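Okay so I have to write about the blur filter, because it finally got merged on Friday and I've been grinning about it ever since!

Quick background. Our grasp planner (we call it Sutasura, long story) takes frames from the wrist camera and updates its guess of where the object is. Works great from a distance. Then the gripper gets close, everything goes soft, and the pose estimate starts wandering all over the place. For months I assumed this was a bug in my tracker. I rewrote the Kalman part 3 times.

Then Vibeke Vídalín suggested I stop reading residual plots and just look at the frames going in. So I did, 400 of them, with a big mug of tea. 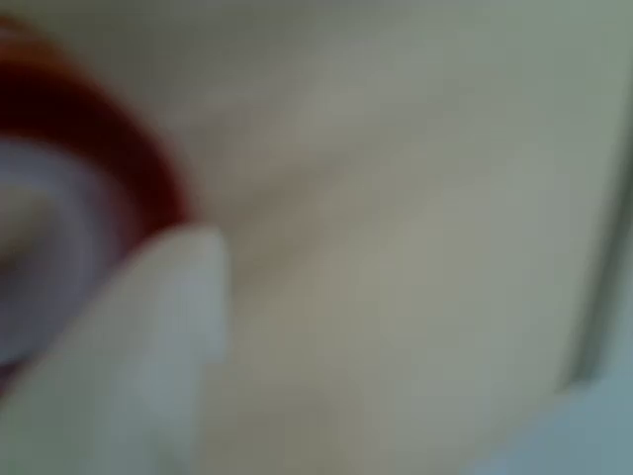 Red rim on the left, white finger up against it or very near it, and not a sharp edge on either one.

My matcher was pulling "features" out of frames like this and reporting them with full confidence. No wonder!

The fix is almost embarrassingly small. I compute the variance of the Laplacian over the region we're tracking, and if it drops under 50 the frame still gets logged but the pose update is skipped. The arm coasts on its last good estimate plus joint encoders — which are really good over the last little stretch. I love it when the boring sensor wins.

Next up is color. Even in a mushy frame, a saturated patch like that dark red is easy to segment, so I want a coarse "which side is it on" signal to keep running after the pose updates stop. I have a rough version on a branch and it runs fast enough to use live. Gray parts on a gray table are going to be another story, and I don't have a plan for those yet.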